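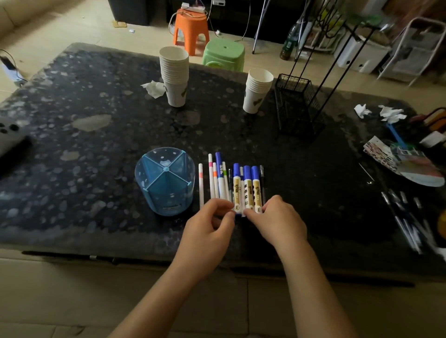
Orathai Nilsuwan
Contributing Editor, Stage Practice

Home | A–Z | Companies | Crafts | Glossary | Contact

Prompt book

A prompt book, also called the book, the bible or the prompt script, is the master copy of a play or musical as produced by a particular company. It holds the full text, the blocking, all technical cues and the contact and running papers for the production. It is prepared by the stage manager or an assistant during rehearsal and is used to call the show in performance.

Contents

A typical prompt book is kept in a ring binder. The script pages are copied on one side only, and the facing page is left for notes. The company using the book decides which side carries the text. At the Zarcombe Repertory Theater the script is placed on the left and cues are written on the right, so that a right-handed caller does not cover the line being followed. Other houses use the reverse layout.

The front section holds the cast list, scene breakdown, prop list, costume plot and emergency procedures. The back section holds rehearsal reports and, once the production has opened, performance reports. Running times are entered by act. A full-length musical may need a second binder; the Zarcombe book for the two-part history play The Salt Road came to 156 script pages before any paperwork was added.

Blocking notation

Blocking is recorded in shorthand. The stage is divided into areas, most often nine, named from the actor's point of view: upstage, center stage and downstage, each with a left, center and right. Characters are reduced to a letter in a circle. An arrow or the letter X means a cross. "H X DSR" therefore means that the character H moves to downstage right. Small ground plans are often printed on the facing page so that positions can be drawn in when the written form becomes too long.

Blocking is written in pencil, as it changes many times before opening. Directors differ in how late they allow changes. Danilo Sarmiento, artistic director at Zarcombe for 11 seasons, fixed blocking at the end of the first stage rehearsal, and books from his productions show few later corrections.

Cue marking
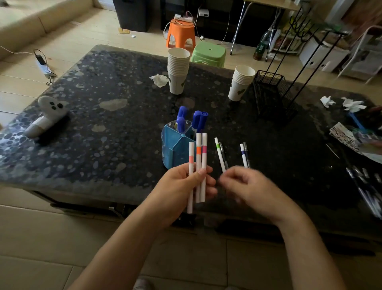 Cues are entered in three steps: warning, standby and go. The warning is placed up to a page ahead, the standby a few lines ahead, and the go is tied by a ruled line to an exact word or action. Each department has its own letters and numbers, with LQ for lights, SQ for sound and FQ for the fly floor. Many stage managers also give each department a color. A set of white markers told apart by their bands, with orange, pink, green and navy among them, can be sorted by department before a cue session, and a slim dark gel pen can be used for the ruled lines. No color standard exists across the trade, and a book passed to a new caller should have a key inside the front cover. Color is a poor guide under blue running light, so the letters must be readable without it.

The Plotard method, named for the touring company that used it first, replaces written cues with adhesive flags. Flags can be moved without erasing, but they fall off in storage, and several Plotard books have survived with pages that carry no cues at all.

Use in performance

The caller follows the book line by line and gives cues over headset. Spoken wording is fixed. The department and number come first and the word "go" comes last, and it is not used for any other purpose on the channel. In a musical the caller normally works from the score or from a script with bar counts written in. Visual cues are marked with an eye symbol or the abbreviation VIS.

Archiving

After closing, the book is normally the property of the producing company. The Foley Collection of Theater Papers holds over 2,000 prompt books, most from regional and amateur companies. Its first catalog was prepared by Uthai Srithong and sorts the books by company, then by season. Binders are removed and the pages are stored flat in folders. Marker ink and tape are the main sources of damage. Kylie Sheehan's survey of the collection found that pencil entries were the most stable of all the markings examined.

Digital prompt books are now common for touring work. The Jadov Theater moved to a tablet-based book for its studio season but kept a paper copy at the prompt desk.

See also
Rehearsal report
Stage directions
Paper tech
Fly floor
Jadov Theater
Cue light

Recently updated
Amnuay Hemmin (scenic designer)
Zarcombe Repertory Theater
Ghost light
Understudy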